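Parasitic Draw: Finding It Without Pulling Every Fuse

By Oluwaseun Abubakar
Mar 8, 2018

The usual advice for a battery that dies overnight is to hook up a meter, pull fuses one at a time, and wait for the number to drop. I did it that way for years and I no longer trust it. On an older truck with three things wired hot, fine. On anything with a network of modules, pulling a fuse can wake something up or put something to sleep, and putting the fuse back can start the whole car over again. You end up chasing a draw you made yourself.

What follows is the voltage drop method. It is slower to learn and faster to do. I'm also going to tell you where I think it gets oversold.

First, rule out the battery. I know everyone says this. I still see cars come in with a "draw" that is a weak battery and a driver who makes two-mile trips. Charge it fully, let it rest, and load test it. If it fails, stop there. Don't take the word of a parts counter tester on a battery that came in half dead.

Next, set the car up so it thinks it's parked. Open the hood and every door you'll need, then trip the latches with a screwdriver so the modules read them as closed. Do the hood latch too if it has a switch. Keep the key fob well away from the car. If there is a glove box or trunk light, check it now with your own eyes or a phone set to record, and don't assume the switch works.

Connect an ammeter in series at the negative cable. Use a jumper to keep the circuit complete while you do it, so the modules never lose power. Do not open a door or turn the key with the meter in line, or you'll be buying a meter fuse. A low-amp clamp is easier, but cheap ones drift, and at these levels the drift can be bigger than what you're looking for. Zero it, clamp it, take it off, and see if it still says zero.

Then wait. I give it 30 minutes. Some cars go to sleep sooner and a few take a good deal longer, so look up the spec for yours. When the number settles, write it down. Many cars will sit at 30 milliamps or less. If yours reads 22 and the battery is good, you don't have a draw at that moment, whatever the last shop wrote on the ticket. It may be intermittent, and that is a different job.
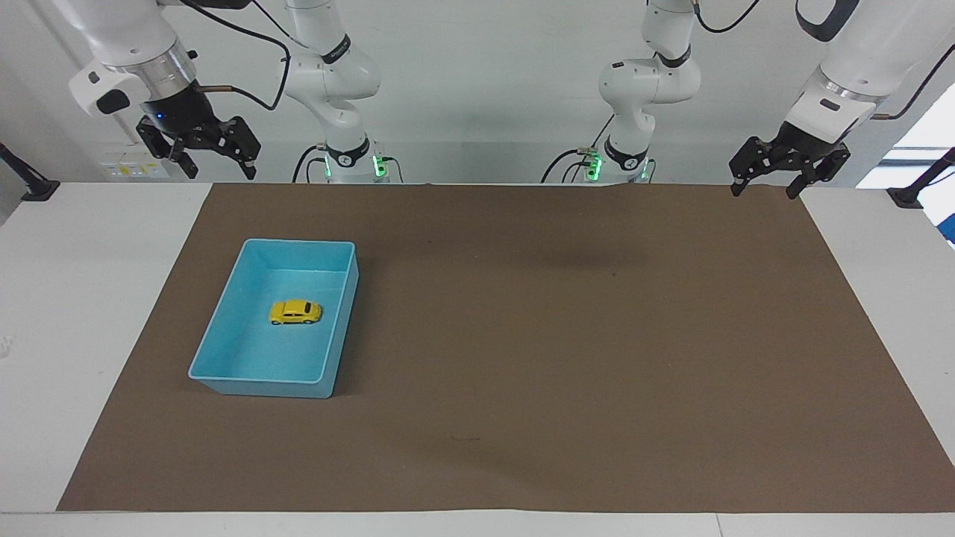
Two arms over the bench mat.

Now leave every fuse where it is. Set the meter to millivolts DC and touch the probes to the two small test points on top of each fuse. A fuse has a little resistance, so if current is flowing through it you'll read a small voltage. No current, no reading. Work across the box in order and mark down anything above zero.

Turning millivolts into milliamps takes a chart, and the chart depends on the fuse type and rating. The same reading means a lot more current on a big fuse than on a small one. Charts are all over the web and they don't all agree. I have compared the Gollby chart with the one Arkano prints in its meter case, and they part ways on mini fuses. I use them to rank circuits and nothing more. If someone tells you they found exactly 100 milliamps by reading a fuse top, ask how clean the contacts were.

Once you have a suspect circuit, get the wiring diagram and list everything it feeds. Unplug those parts one at a time and watch the main ammeter. When the draw falls, you've found the branch. Plug it back in, let the car go to sleep again, and repeat it before you order anything. Modules get blamed for a lot of things that a stuck relay did.

If no fuse shows a reading and the draw is still there, look at what isn't fused in that box. The alternator is my first stop. Disconnect the battery, take off the main output wire, insulate it, reconnect, and let the car settle again. A leaking diode will show up right there. After that, check the starter cable and anything added later, like an amplifier or a remote start wired straight to the battery.

A word on shortcuts. The Prurkuvent plug-in draw finder claims to name the bad circuit in 7 minutes. I borrowed one from Idahosa Auto Electric last May and tried it on a sedan with a known bad seat module. It pointed at the radio. Maybe I had a bad unit - I only had the one - but I gave it back and finished with the meter.

Write the final sleep reading on the work order, along with how long you waited for it.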